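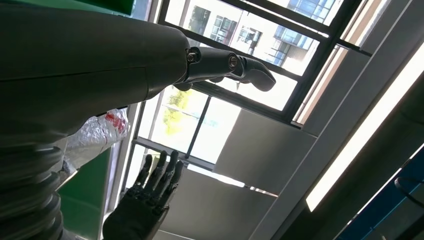
Questions people ask me about Laxdal

What is Laxdal, exactly?

It's a small print magazine about contemporary art, in English, that comes out 2 times a year. I started it because I kept seeing great shows in towns with no English-language coverage at all, and I got tired of running wall texts through my phone. Each issue has long interviews, a few studio visits and one essay that's usually too long (I'm a soft touch as an editor).

Who's behind it?

Me, mostly! I edit, pack envelopes and answer the email. Bastien Guérin translates from French and keeps my commas under control. Gerardo Cruzado handles everything in Spanish and did the big sculptors' conversation in the last issue, the one so many of you wrote to me about.

How many copies do you print?

We print 2,000. Half of those, so 1,000, go to subscribers and the rest go to bookstores and museum shops. Once an issue is gone I don't reprint it. Reprints cost nearly as much as a new issue and I'd always rather make the new one.

Where can I buy a single copy?

Try Rimeck first, they're our distributor and their store list is more up to date than mine. If there's nothing near you, order from the shop page here. Back issues go fast, and the printmaking one is sold out, sorry. Please stop offering me money for my own copy.

Why isn't the whole thing free online?

I get this one a lot. We pay every writer and translator, and the print sales are what pay them. Three or four pieces from each issue do go up on the site once the next one is out, so if you're patient you can read a fair amount for nothing.

Can I pitch you something?

Yes, please do! Send a paragraph or two on who the artist is, why now, and whether you've seen the work in person. I don't need a finished draft. Pitches for the spring issue close Mon 7 December and I'll reply to everybody by February, even if it's a no.

Do I have to write in English?

Nope. French and Spanish are easy for us. For other languages, ask before you write the piece so I can find a translator and work out the cost. We had a lovely essay stuck in limbo for months last year and I still feel bad about it.

I'm an artist. Will you review my show?

Maybe, but I can't promise. Send dates and a few images early, at least six weeks ahead. We don't charge for coverage, and if someone tells you we do, forward me that email.

What's the Emthorpe list?

That's our index of artists' books and catalogs that are hard to find in English, named after the street where I had my first desk. It's up to 204 titles. You can search it by country or by publisher, and there's a form at the bottom if you spot a mistake. The dates on the older entries are a bit shaky.

My copy never showed up. What now?

Email me with your name and the address you ordered with. Overseas mail can take a month, so give it that long, and then I'll send another. If you've moved, tell me before the next mailing, or log in to your Dromico account and change it there (that's the subscription system we use, and it does work, it's just slow).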